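Part-time help wanted: bins, bags and general tidying at our shared house

December | posted by the house manager, Drindden
Filed under: Jobs > Part-time > Cleaning & Household

Hi there! I look after Drindden, a big old shared house with 42 rooms and (I wish I were kidding) 90 trash cans, and I need another pair of hands before the holidays. 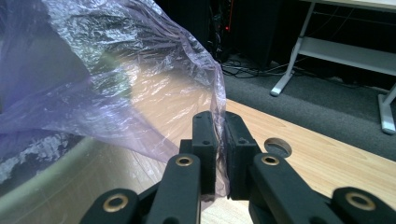
Purple liner by the bin. You'll get to know these well!

The job is mostly bags. You go floor by floor, pull the full liner, tie it, drop it in the cart, and put a fresh one in. We use the thin purple ones for bedrooms and hallways because the heavy black sacks are a pain to fold over a small round rim. They do cling to themselves, so if you're the kind of person who can get a produce bag open at the grocery store on the first try, I want to hear from you. Leave a good cuff over the edge or the whole thing slides down the minute somebody throws in a banana peel.

Kitchens come next. There are two, which we call Punska and Catska (named by tenants long before my time, and the names stuck). Punska is the tidy one. Catska has the compost pail, which needs to go out every single shift, even if it looks half empty. Please also wipe under the cans, especially on the wood surfaces, where a drip will leave a ring if it sits overnight.

After that it's whatever needs doing: folding dish towels, matching lids to containers, restocking liners in the hall closet, carrying recycling down to the alley. I keep a running list on the closet door and you can take it in any order you like.

Shifts start at 9 in the morning and usually wrap up by lunch. I need somebody for three mornings a week, and we can work out which ones together. Pay is $1,438 a month, paid at the end of the month, and lunch is on the house if you don't mind soup (there's a lot of soup in December).

You don't need experience. You do need to be okay with stairs, since the elevator only goes to the third floor and the house goes to the fifth. Gloves and aprons are provided. Bring shoes you don't care about! We have a very old dog on the ground floor who will want to follow your cart, so it helps if you like dogs.

To apply, drop a note in the mailbox at the front door or ring the office bell before noon. Tell me a little about yourself, which mornings you're free, and how soon you could start. I'll show you around the same day if I'm not up a ladder.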